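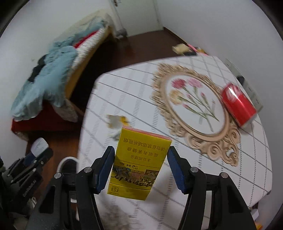
Hand-held gripper: light boxes swing round between the pads

Jandport Makers Help > Home builds > Grippers and hands
Viewed 2317 times

Mal-soon Kwak
Hello all, second build and first post, so be gentle! I've been making a hand-held two-finger gripper at home since June, black plastic fingers with dark blue rubber pads on the ends, and I've reached the stage of picking up whatever is lying about the place. Cans are fine. Chunky things are fine. Flat, light boxes are driving me up the wall.

The worst one is the yellow cigarette pack (the one with the tiger on it). I pinch it by the two sides, the pads look nicely flat against it, I lift, and as soon as I tilt my wrist the whole pack swings round like a pub sign. If I squeeze harder it stops swinging but the cardboard caves in, and then I've got nothing flat left to hold.

Things I've tried: wiping the pads with a damp cloth, tightening the finger screws, gripping the pack the other way up. The last one made a small difference but I couldn't tell you why. The pads are from an Istis sheet, cut with scissors, 24 mm long. The whole tool weighs 306 g, and I'd like to keep it near that because my wrist gets tired.

Do I want softer rubber, longer pads, or have I got the fingers wrong altogether? I really don't want to print new fingers if I can help it, the last pair took me most of an evening and I went to bed cross.

mesturgate_shed
It's your pivot, I'd bet my tea on it. Two pads facing each other make a nice little axle, and if you grab the box above or below its middle, the heavy end wants to drop to the bottom. Turning the pack over probably moved the weight nearer to your pads, that's all.

Before you buy anything, do this. Balance the box on a pencil, mark where it balances, and pinch it exactly there. If the swinging mostly goes away, the rubber is OK and you need more contact spread out along the side of the box. I'd go for longer pads before softer ones. You can glue the new rubber to a strip of thin ply and fix that over the old pad, so no printing. Mine stick out past the fingertip at both ends and look daft but they hold a box of teabags at any angle I like.

Also check the pads are still parallel when they're closed on something narrow. Mine were lovely when wide open and toed in badly when shut, so only the tips were touching. Slip a bit of paper in at the top and then at the bottom, and see which one pulls out easily.

Rubber Dave
had this, put foam tape on. fixed it. the thin stuff for draughty windows, about a quid. gets fluffy after a while

Mal-soon Kwak
Paper test done at the kitchen table and oh dear, it slides straight out at the bottom and is stuck fast at the top! So they're toeing in. I've slackened the screws and packed one pad with a sliver of card for now, and the pack swings a lot less, though it still droops if I hold it right near one end. Longer pads next, once I find the rest of that Istis sheet. Dave, I'm trying your tape as well, I've got some left from the bathroom window.

mesturgate_shed
Card will squash after a bit, so swap it for a slice of old bank card when you get the chance.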